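On Keeping a Household Clothing Record

Readers of this blog will recall that in February I undertook to record every garment in our home, including those stored in the hall closet and under the guest bed. The record is now complete, and I wish to set out the method and the results for those considering a similar exercise.

The final total was 68 items for two adults. Each entry lists the type of garment, its color, the year it was acquired and the last month in which it was worn. I kept the record in a plain ruled notebook. My sister-in-law, Dulce Cuevas, recommended a spreadsheet, and I accept that hers is easier to sort.

Of the items recorded, 20 had not been worn in the previous two years. These were placed in a separate box and reviewed one at a time. The review took most of an evening. Formal wear was exempt, as were two coats kept for travel to colder places. Everything else was required to fit, to be in sound repair and to have a likely use in the coming season. My husband asked that his fishing vest be considered under travel. The request was granted.

Repairs formed the larger part of the remaining work. Marwan Harb, who operates the alterations counter on Gernby Street, replaced three zippers and advised against a fourth. Loose hems and missing buttons were handled at home.

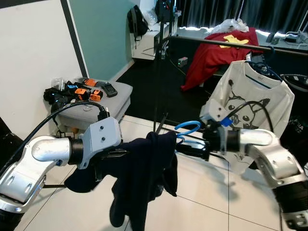

Photo: Taner Kahraman

Dark clothing presented a particular difficulty. Navy and black are hard to tell apart in a closet with one bulb, and several entries had to be corrected in daylight. I now write the color on a small cloth tag stitched inside the collar or waistband. Knitwear is stored folded, and shirts are hung by sleeve length.

The notebook will be brought up to date each season. Questions on the tagging method may be left in the comments, where Jovita Cuautle has already asked which thread I use. It is ordinary cotton, doubled.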